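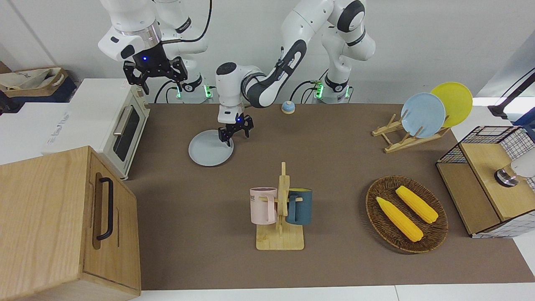

Acta de la reunión de la asociación vecinal Girnia
28 de octubre de 2022, sala pequeña de la biblioteca

Preside: Nam-gil Bae
Toma notas: la secretaria
Excusan su ausencia: los dos vocales de deportes y la representante de la calle Witden

Se abre la sesión a las siete y diez. Se aprueba el acta de septiembre con una corrección: donde decía «poda de los ciruelos» debe decir «poda de los perales». Gracias a Nam-gil por leerla con lupa, como siempre.

1. Huerto comunitario: balance de la temporada

¡Qué temporada! El grupo de huerto presenta sus cuentas y sus cajas, literalmente, porque traen membrillos para todos los presentes. Se han cosechado 900 kilos entre las parcelas comunes y los frutales del muro sur, y eso con un julio que nos tuvo regando a las seis de la mañana. Lo que mejor ha ido: calabacín (cómo no), judía verde trepadora y los tomates rosas que plantamos a partir de la semilla de la vecina del número 14. Lo que peor: las zanahorias, que salieron cortas y bifurcadas. Se comenta que el suelo de la parcela 3 sigue muy compacto y que convendría pasar la horca de doble mango antes de Navidad y dejarlo acolchado con hojas.

La lista de espera para parcela propia tiene 30 solicitudes. Se debate si conviene partir en dos las parcelas grandes que queden libres en enero. Hay opiniones para todos los gustos: una parte de los asistentes cree que media parcela se queda corta para quien quiera poner patatas o calabazas; otra recuerda que varias parcelas enteras pasaron agosto con medio bancal en barbecho involuntario. Se acuerda ofrecer media parcela a quien la pida expresamente y revisar el sistema en otoño del año que viene.

Acuerdo 1: se ofrecerán medias parcelas desde enero, de forma voluntaria.
Responsable: grupo de huerto.

2. Agua de lluvia

Nam-gil explica la propuesta de recoger el agua del tejado del cobertizo. Ha medido la cubierta dos veces y ha hecho un dibujo precioso que circula por la mesa. La idea es poner canalón nuevo en el lado norte, un filtro de hojas en la bajante y un depósito de 3000 litros sobre una base de grava nivelada. Con eso se cubriría buena parte del riego de primavera y dejaríamos el grifo para lo más duro del verano.

Hay dos presupuestos. El de Kwon incluye la base y el montaje; el de Given es más barato, pero solo trae el depósito y las piezas, y la grava y la mano de obra correrían de nuestra cuenta. Tras un rato animado de preguntas (¿se puede cerrar la boca para que no críen los mosquitos?, ¿aguanta una helada con el depósito lleno?, ¿cabe la carretilla por detrás?) gana la opción de Given por amplia mayoría. Hay muchas ganas de hacerlo nosotros mismos. La base se prepararía en dos mañanas, con quien se apunte, y el canalón lo colocaría Nam-gil con otra persona sujetando la escalera — esto último consta en acta a petición de varios asistentes.

Queda pendiente preguntar al ayuntamiento si hace falta comunicar la obra, aunque sea tan pequeña.

Acuerdo 2: se aprueba la compra del depósito y las piezas a Given.
Responsables: Nam-gil Bae (pedido y medidas), secretaria (consulta al ayuntamiento).

3. Compostaje

Los tres cajones de compost funcionan de maravilla. El primero ya está para cribar: oscuro, suelto y con olor a bosque. El segundo anda demasiado húmedo y necesita cartón troceado y hoja seca. Se ruega una vez más no echar pan ni restos de comida cocinada, y quitar las pegatinas de la fruta. También se recuerda que el tercer cajón está cerrado y madurando: ¡no añadir nada, por favor, aunque la tapa se abra!

Se propone una mañana de cribado con desayuno. Quien tenga criba de malla fina, que la traiga.

4. Intercambio de semillas

El de septiembre fue el más concurrido hasta ahora. Se repartieron 200 sobres y llegaron variedades que no teníamos: una lechuga de hoja de roble muy oscura, borraja blanca y un pimiento pequeño del que solo sabemos que pica. Se pide que el próximo año los sobres lleven fecha de recolección y, si se sabe, la altura de la planta. El caso de los girasoles enanos que acabaron por encima de la valla ha quedado en la memoria de todos.

Se acepta la idea de tener un cajón de semillas permanente en la biblioteca, junto al mostrador de devoluciones. La biblioteca está de acuerdo y nos cede un mueble de fichas antiguo. Hace falta alguien que se ocupe de ordenarlo una vez al mes.

Acuerdo 3: se abre el cajón de semillas en la biblioteca.
Responsable: por decidir; interesados, hablar con la secretaria.

5. Camino de la calle Witden

El tramo junto a la verja vuelve a encharcarse. Se descarta echar más astillas, que el agua se lleva hacia la puerta. Se probará con una zanja estrecha rellena de grava, aprovechando el viaje del material para el depósito.

6. Ruegos y preguntas

Se pregunta por la llave del candado nuevo. Hay copia en el cobertizo, en el gancho de siempre, y otra en casa de Nam-gil.

Una vecina ofrece esquejes de grosellero y de salvia. Se llevan todos antes de terminar el punto.

Se sugiere plantar ajos en la parcela común dentro de noviembre. Aprobado con entusiasmo y sin votación.

Se pide devolver las tijeras de podar de mango rojo.

Se levanta la sesión a las nueve menos cuarto. La próxima reunión será en la misma sala; la fecha se colgará en el tablón del cobertizo.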